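A mesa do fundo

Na Stilden, a mesa do fundo sempre foi a minha, e digo isso sem nenhuma vaidade, porque era a mais fria no inverno e a mais longe do café. Trabalhei nela três anos dobrando malhas, quase 700 peças nos dias bons, e conhecia cada tecido pelo jeito como ele caía da mão. A viscose foge, o algodão obedece, a malha bege da linha Stedis faz as duas coisas, conforme a vontade dela.

Quando chegaram os braços da Verkov, em fevereiro, a chefe nos reuniu com bolo de fubá e falou bonito. Ninguém ia embora, disse, só íamos mudar de cadeira. A minha cadeira nova ficava a dois passos da antiga, do outro lado da mesa branca, e o meu serviço passou a ser olhar. Olhar cansa de um jeito esquisito - as mãos ficam no colo, sem saber o que fazer, e a gente chega em casa com vontade de dobrar até os panos de prato da vizinha.

Na primeira semana eu torcia contra, confesso. Na segunda já me inclinava para a frente quando a garra chegava perto do pano, prendendo a respiração como quem vê criança descer escada. Ela ia com aqueles dedos escuros por cima da mesa, e a malha ali, embolada, com a beirada enrolada sobre si mesma, que é justamente a parte que eu sempre desfazia com o polegar antes de pensar em qualquer dobra.

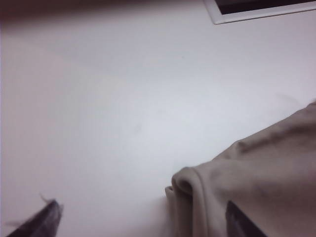
Você ensina demais essa coisa, qualquer dia ela pede a sua cadeira também, resmungou uma voz do turno da tarde, já de casaco, e foi embora sem esperar resposta. Fiquei com aquilo o resto do dia. Era verdade que eu ensinava. Anotava num caderno onde ela se atrapalhava, e o pessoal da Bisht levava as minhas folhas e voltava com perguntas que ninguém me fizera em tanto tempo de casa: por onde a senhora começa, como sabe que está reto, por que alisa duas vezes?

Eu não sabia que sabia tanto. Pedi um caderno maior e, já que estava pedindo, um aumento. O caderno veio no dia seguinte. O aumento ainda está em estudo, mas arrastei a cadeira para mais perto do café e até agora não me mandaram voltar.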